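Chapter 2
Measuring Liquids, or How Much Is That Really?

Ask three people to pour you a cup of water and you will get three different cups. All of them will be sure. This chapter is about why they disagree, and about what chemists have done over the years to argue a little less.

The trouble starts in the kitchen. A recipe wants "a splash" of vinegar, and the cook who wrote it knew exactly what she meant. You don't, but you splash anyway, and dinner is usually fine. Chemistry is less forgiving. If you add a splash of acid to a splash of base, you will learn something, though perhaps not what you had planned to learn. 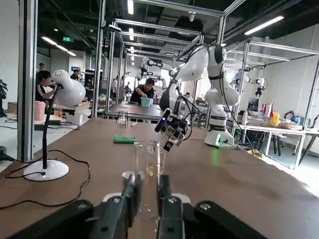 Figure 2.1 A graduated cylinder with a small amount of pale yellow liquid near its base.

Volume is the amount of space a thing takes up. In the lab we give it in liters and milliliters, and there are 1,000 of the second in the first. Students raised on cups, pints, and quarts sometimes find this dull. They are right, and they will be grateful for it by Chapter 3, when we begin to convert things.

The first tool most people reach for is the beaker. It has a wide mouth, a flat bottom, and often a few lines printed up the side. Those lines are best read as friendly advice. A beaker is made for holding, stirring, and pouring, and its maker put the marks on in much the same spirit as a weather forecast.
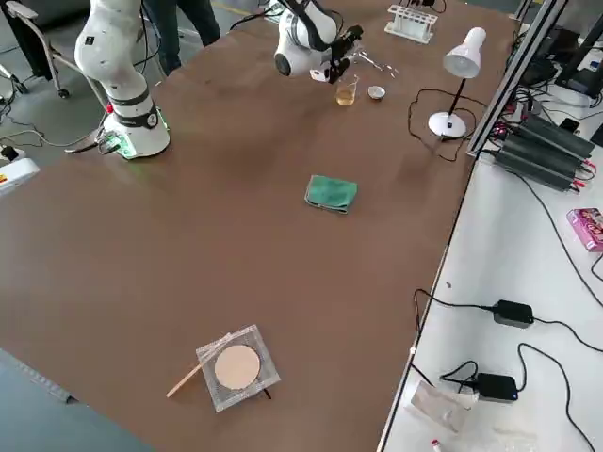

A cylinder is narrow for a good reason. Pour the same extra drop into a wide vessel and a thin one, and the level climbs farther in the thin one, where your eye has a chance of catching it. The price of this is that thin things fall over. Every school lab has a drawer of cylinders with chipped lips, and every chip has a story in which the bench was bumped by someone else.

Now for the meniscus. Water in a glass tube does not lie flat. It creeps up the walls and leaves a dip in the middle, and you read the bottom of that dip with your eye level with it. Look from above and you will read too high. Look from below and you will read too low, and you will also be squatting under a bench, where it is hard to write. 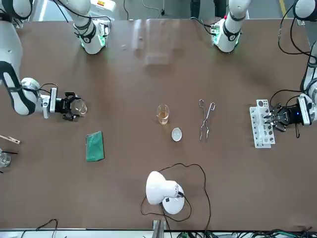

Reading well also means knowing what you started with. A vessel that still holds a little of the last thing you measured will add it, quietly, to the next. Tharushi Wijesinghe, whose lab notes we borrow throughout this book, once lost 9 pages of results to a cylinder she had rinsed and not drained. Look at any glass before you use it. An empty beaker, like the small one in the picture, should be clear to the bottom, and if you can't tell, rinse it again. Test tubes deserve the same suspicion, and a rack with two rows of holes leaves plenty of places for a dirty one to hide.

Then there is the matter of digits. Suppose your cylinder is marked every milliliter and the liquid sits between two lines. You may estimate one digit past the marks. You may not estimate four, however good your eyesight. Ryan Whitlock, who shared Tharushi's bench, liked to report his volumes to the limit of his calculator's screen, and his grades were given to far fewer places.
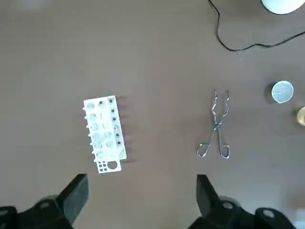
We will also need two words that people tend to swap. Accuracy tells you how close a reading is to the true value. Precision tells you how close your readings are to each other. A bathroom scale that adds 2 pounds every morning may be wonderfully precise, and you may still dislike it.

Before you go on to Section 2.1, find a drinking glass at home and mark where you think 600 milliliters would come to. If the mark would have to float in the air above the rim, write that down too. Bring your guess to class, in ink.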